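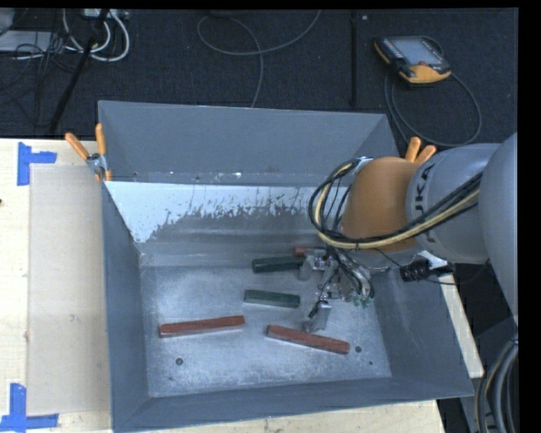
Block Sorter and Packer, part time
Khattak Block Works, Mastcombe

Khattak makes and restores rectangular play and building blocks for schools, museums and children's rooms. We are hiring two people for the sorting room, to start in July.

The work

Blocks come back to us mixed. You will take them out of metal bins, sort them by color and length, check each one and pack complete sets for shipping. The colors at the moment are reddish brown and dark green, and several of the sets use both. A full Gruvow set has 84 blocks and goes out with a printed packing slip, which you sign.

You will also:

- set aside blocks with chips, cracks or worn paint for Bienvenido Dagdag in repairs
- wipe down the tables and empty bins at the end of the shift
- enter finished sets in the stock sheet
- tell the shift lead when a color is running short

Hours and pay

Shifts are Monday through Thursday, 8:30 a.m. to 1:30 p.m., with a paid break of 30 minutes. Pay is reviewed after 10 weeks. The starting rate is on the application form. There is no weekend work. Parking is free behind the building, and the Tridetgate bus stops across the street.

What we ask for

You should be able to tell similar shades apart under indoor light and lift a packed carton to table height. Most of the job is done standing, but stools are available and we can adjust the table height. Warehouse or packing experience is useful. It is not required, and Consolacion Buenaventura trains all new sorters during their first two weeks.

Closed-toe shoes are required. We supply gloves and aprons.

How to apply

Pick up a form at the front office or ask us to mail you one. Return it to Anitha Shetty with the names of two references. A resume is optional. Please write "sorting room" on the envelope, as we are also hiring a driver.

Interviews are held on site and include a short sorting exercise. If you need a different time or any help getting into the building, put that on the form.

Posted March 21, 2021. Open until both positions are filled.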